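Can the machine put away my spice jars?

Posted 2025-11-24 by Kaan Duman

My mother asked me on the phone when I will finally buy a robot that does the dishes. She knows that I work near such things and she thinks I get a discount. I told her that she already has one and it is called a dishwasher. She said that the dishwasher does not take the plates out of itself. I had no answer for her, and this post is what I should have said.

First, what I do, so that you know how much to believe me. I work at Driltgate, a small company that plans handling stations for laboratories and for workshops which make small parts. My work is mostly on the simulation side. I build the virtual table, I put the virtual objects on it, and I let the virtual arm try a job thousands of times before anyone buys a real arm. I am not a researcher and I don't write papers. I come from packaging machines, where I spent nine years, and I still look at everything with the eyes of a packaging man.

So, can machines do chores yet? My answer is that the question is too big. A chore is a bag with many small jobs in it, and the machines can do some of the small jobs very well and others very badly. What surprises people is which ones are which.

Small things in rows

The job I have been living with since July is called Plirov inside our company (the names are chosen by my colleague and I have stopped asking what they mean). The job is to take a small vial with a numbered cap and put it into a sample rack. A person who sorts samples does this without looking up from a conversation. In a kitchen the same job is spice jars into the spice drawer, or eggs into the door of the refrigerator. In a workshop it is drill bits back to their holes.

I like this job because it looks so easy. Every compartment has the same shape. Nothing is soft, nothing is alive, nothing is hanging down or folded. If a machine cannot do this, we should not speak about laundry.

We ran 4,000 attempts in the simulator with the first version of our controller. It finished 3,425 of them. You can say that this is a good number, and my manager said so. But think about it as a household. If somebody in your home puts away jars and drops one in seven, you will ask this person to sit down and have some tea.

The failures interested me more than the successes, so I opened the recordings of the bad ones and watched them for two days. I expected that most would be failures of grasping, because this is what everybody talks about. Only a small part were. In 327 of the failed attempts the grip was fine, the path was fine, and then at the very end the bottom of the vial touched a thin wall between two compartments. After that, everything depends on how stubborn the arm is. A stubborn arm continues to push and the vial turns in its fingers. A soft arm stops and waits, and it would wait until the evening if you let it.

A person has this same collision all the time! Watch your own hand when you put an egg in the tray. You touch the edge, you feel it, you slide a little and the egg falls in. You do not call it a mistake. You don't even remember it. For our controller this little slide was a separate skill which it had to learn, and it needed more time than all the other parts together.

Then there is the view. When the camera sits behind the gripper, as in many of our test setups, the gripper itself takes a big piece of what you can see. The jaws are wide and the fingers are thin, and the object is at the far end of them. 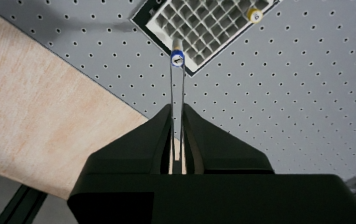 What the numbers on the caps taught me

The blue cap with the 1 never gave us any trouble. The yellow one did. Its number is a 6 or a 9, and this depends on how you turn your head. In my first months at the packaging plant an older operator drew a line under every 6 and every 9 on the labels with a pen, and I thought it was a personal habit. Now I understand him better. When the instruction says "bring me number six" and the cap can be turned in any direction, the arm has to guess, and so would you.

The funny part is that we could solve it in one minute by adding a line under the number in the model. We have decided not to. Real kitchens and real benches are full of sixes that look like nines. My own spice drawer has two jars of red powder with no label at all, one is sweet and the other one is from my uncle in Kırmızıgül and must be handled with respect. I tell them apart with my nose. I have no idea how to put this into a simulator.

The second controller

In the autumn we changed to a newer controller, which is named Ultura, and gave it a harder version of the job. The rack is turned to a random angle, some compartments are already occupied, and the light changes so that shadows fall in different places. I was a little proud of how nasty I made the shadows. The result was 1,986 good attempts, again from 4,000. Less than half.

I want to be fair here. It is much harder, and the same controller is better than the old one on the easy version. Also, the way it fails has changed. It slides over the walls now, almost like a hand does. What it does badly is to choose. It goes toward a compartment that already has a vial in it, hesitates, and goes to the neighbor, and sometimes it comes back to the first one. My wife says that this is exactly how I load the dishwasher.

And please remember that all of this is a simulation. The vial in the computer has always the same weight and its cap is always closed well. On a real bench there will be a cap that is screwed on crooked, and a vial with a bit of glue from an old label that stays on the finger when the finger opens. We have a real station planned for next year and I expect that my beautiful numbers will go down on the first morning.

Back to the dishes

So what do I say to my mother? I made her a small list on paper, and I copy it here with her permission.

Vacuuming the floor: yes, if you pick up the cables and the socks before. The machine is good with floors and bad with socks.

Cutting the grass: yes, if the garden is simple. Hers is not simple.

Putting same-shaped things in a same-shaped holder, always on the same table: yes. Factories did this before I was born, with fixtures and no intelligence at all. At the packaging plant we had a machine that put tubes in boxes the whole day and it had no camera. But if you moved the box by the width of a finger, it was finished.

Putting same-shaped things in a holder that somebody moved: nearly. This is my job and you have seen the numbers.

Emptying the dishwasher: I have seen videos where it works, and I believe them. I would like to see the next dishwasher, and after that the one where a lid has turned over and is full of water, and the little forks have gone through the basket. Every plate has another size and the cupboard is already too full, and you need to lift three bowls to put one bowl under them. She knows all of this with her hands.

Folding laundry: slowly, and with a person close by.

Finding where my father has put the scissors: no.

She read it and asked why I did not write anything about windows. I have nothing to say about windows, I have never worked with them.

On the shop floor

For readers who came here from the work side and not from the mother side, a few words. If you have a job with small rigid parts and a tray, and you think about a learning system because your tray is not always in the same place, first try to keep the tray in the same place. Two metal pins and a stop will cost you less than one day of my time. I say this against my own salary.

If you really can't fix the tray, for example when people bring racks by hand all day and put them down in any way, then it starts to make sense to look at the newer methods. Ask for the failures. Any supplier can show you the good attempts, so ask to see twenty of the bad ones and watch what the arm does after the first contact. An arm that stops and asks for help is something a shift can live with. An arm that pushes on will break glass, and then you need a person with a broom, and we do not have a robot for this one either.

Check also your labels. Put lines under the sixes and nines. It costs a pen.

I will write again when the real station is running. In the meantime I moved the two red jars to different ends of the drawer, and my wife has already moved them back together.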